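# Review: Tondura Packing Task Guide for Manual Demonstration, edition 2

Prepared by Matúš Vávra for Flaveck. The guide sets rules for people who show packing work by hand so that a robot can later be taught from it. This review covers the sections on small cartons.
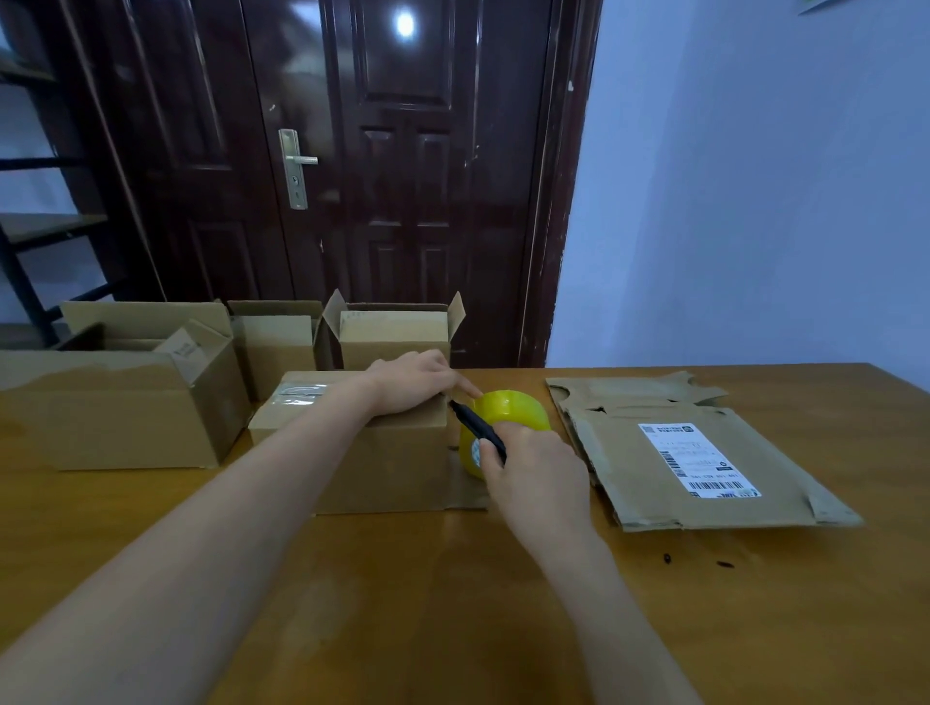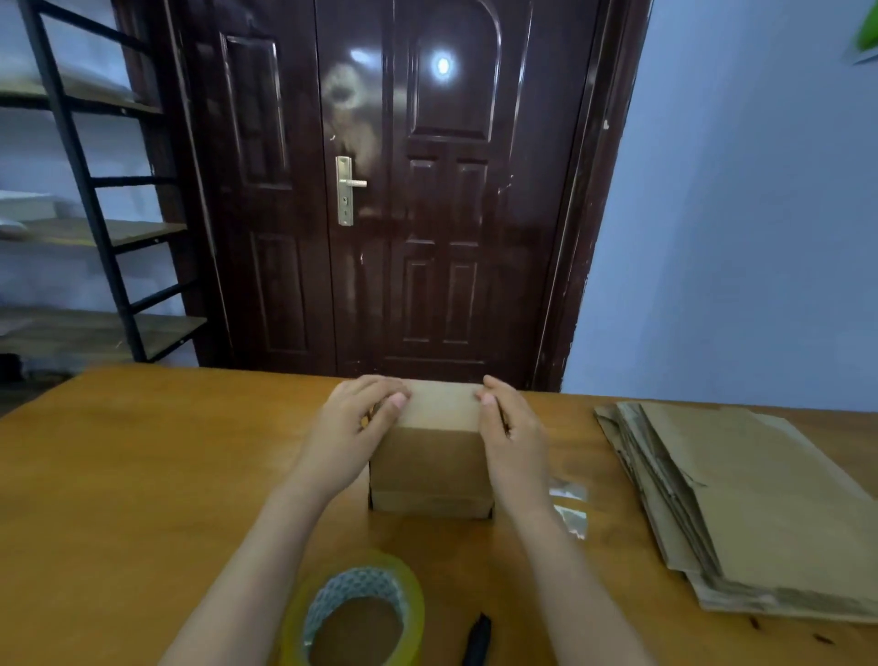
Small closed carton, tape roll and black marker at the table, both pictures.

*Page last changed: Jun 27, 2025*

**Scope.** The guide has 40 pages, of which 22 deal with cartons. It replaces the Hinds checklist.

**Strengths.** The rule that both hands stay in view during each step is clear and easy to check. The rules on tool placement are equally sound: tape and marker are to be kept within reach, and flattened cardboard is to be set to one side.

**Weaknesses.** The guide does not say how clean a table must be before work begins. Shipping labels are covered in a single sentence, although names and addresses may be readable on them. The section on marking a closed box does not state which hand should hold it steady.

**Rating.** 79 out of 100. Flaveck may adopt the guide for carton work, provided that a written rule on labels is added. Drodberg sites should continue to use their present rules until the next edition, expected in September.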